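Labor Economics and Public Policy
Handout 6: Who Is Counted in the Labor Force?
Instructor: Sosina Mersha

Please read this handout before the class and bring your own notes on chapter four. We will use the same definitions in the exam.

1. Basic terms

A person is employed if he or she did paid work in the week of the survey, even for one hour. A person is unemployed if he or she had no work, was available to start, and was looking for work in the last four weeks. All other adults are outside the labor force. Students, retired people and people who care for a family member full time are often in this last group.

The participation rate is the labor force divided by the adult population. The unemployment rate is the unemployed divided by the labor force. Please notice that the two rates have a different denominator. Many students lose points on this.

2. A worked case

Take the town of Clununska, with 1000 adults. In April, 700 of them are in the labor force, so the participation rate is 70 percent. Among these, 70 have no job and are looking for one. The unemployment rate is 10 percent.

Now suppose that 20 of the unemployed stop looking. The labor force becomes 680 and the unemployed become 50. The unemployment rate goes down to 7.4 percent, and the number of jobs in the town is the same as before. This is the discouraged worker effect.

3. Local taxes and small firms

A second question is how a local tax can change the demand for work. We take a charge on thin plastic bags, paid by the shop. If the shop can pass the full charge to the customer, its demand for workers may change very little. If it cannot, the charge is a cost like any other.
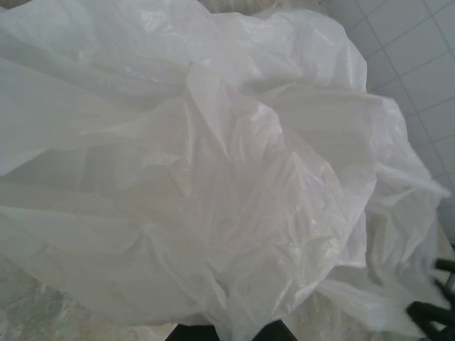
Fig. 1. Thin white plastic bag.

Fuad Beyene compared two shops in his seminar paper, Pavuter and Ollaretti. Pavuter sold over 400 bags in a week and passed on the full charge. Ollaretti paid the charge itself and reduced the evening hours of its cashiers. In the survey these cashiers are still employed. The loss is seen only in hours worked, so you should always ask which measure a study is using.

4. Exercises

a) In the town of Hadgu there are 1000 adults, 400 employed and 100 unemployed. Find both rates.
b) Half of the unemployed in Hadgu stop looking. Find both rates again and explain the change in two or three sentences.
c) Draw the demand for labor at Ollaretti before and after the charge. Label both axes.

Written answers are due on Sunday, November 29, 2020, before midnight. You may work in pairs, but each student must hand in a separate copy.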